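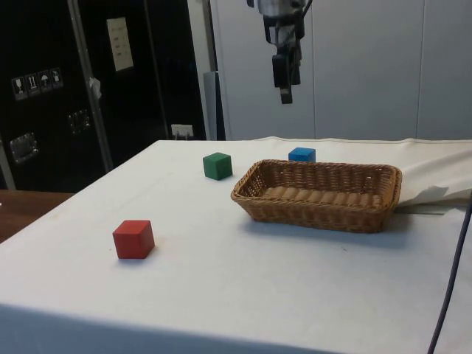 Can you join the Detham robot arm club if you've never written a line of code?
New members need no experience, and the first 3 sessions are spent learning to move the arm by hand and write down what it did.

Wisura Project: Gallery and Notes

Wisura is the student project of the Detham robot arm club, which meets in the back half of the Vachon Building from four in the afternoon until someone's ride shows up. The goal for the year is easy to say out loud. A person puts colored cubes on a table, and the arm puts them in a basket. We said it out loud in September, in front of parents, and have been living with the consequences ever since.

People who visit tend to expect something faster. A toddler can do this job in a few seconds and will then do it again in reverse, with screaming. Our arm takes its time and has so far never screamed, although the fan in the old controller came close.

Cubes and basket
Red, green and blue, with the wicker basket on the white cloth. The blue cube is the one behind the basket, a placement known in the club as "the mean one."

The mean one deserves some space, so it gets some. When a cube sits behind the rim, part of it is hidden from the front, and our first color finder took one look at the leftover blue and decided it was a smaller cube much farther away. The arm then reached politely for a spot past the end of the table. We fixed this by teaching the program to care more about the top face of a cube than its sides. Then we broke it again by fixing something else, and fixed it a second time in November with a comment in the code that says DO NOT TOUCH in capital letters. It has been touched.

The basket
Wicker was the cheap choice and we stand by it. A plastic bin would be easier on everybody, since it has smooth walls and doesn't look different from every angle. The weave gives the edge detector a great deal to think about. On one memorable afternoon it reported 147 separate objects on the table, and all but a handful were basket.

The cloth
A white cloth makes the colors easy to pick out. It also moves. If a finger of the gripper drags on it, the cubes go for a little ride, and the arm arrives on time at the place where the cube used to be. Suggestions from members have included tape, clamps, ironing, and "just a different table." Tape is winning. Ironing has yet to find a sponsor.

The log
Every attempt goes in the log, including the embarrassing ones. Especially those. We are up to 1373 entries, and the notes column is worth reading if you have a free evening and low standards. Some favorites:

"Picked up red. Put down red. Same place. Very proud."
"Basket has been placed in basket position. Cube has been placed in cube position. Nothing learned."
"Gripper closed on air, carried air to basket, released air gently."
"Worked. Did not save settings."

That last one appears more often than we'd like.

What counts as a success
The cube has to end up inside the basket, and the basket has to stay on the table. The second half of the rule was added after the first month. A cube balanced on the rim counts as a failure, however long the group stands there arguing that it's technically in. Breathing on it is cheating.

For the spring showcase we want 25 clean placements in a row, with a visitor choosing where the cubes start. Our best run so far is well short of that, and it ended when a member leaned over to get a better look and became the largest dark object in the room. The program did its best with this new information.

Dusis
Dusis is the name of the arm's control program, rewritten over the summer by people who thought the old one was messy. The new one is messy in a fresh place. It does have a slow mode, and new members start there. Slow mode is very slow. You can change your mind halfway through a move, have a snack, and still reach the stop button before anything happens — which is more or less how we teach it.

If you're coming by
Sessions are open to any student at the school. Tie back long hair, leave the dangling bracelets in your bag, and find out where the stop button is before you ask what anything else does. Bring a notebook. A pencil is better than a pen, for reasons the log makes clear.

Visitors are welcome to set up the cubes for us. Please put one behind the basket. Everyone does anyway.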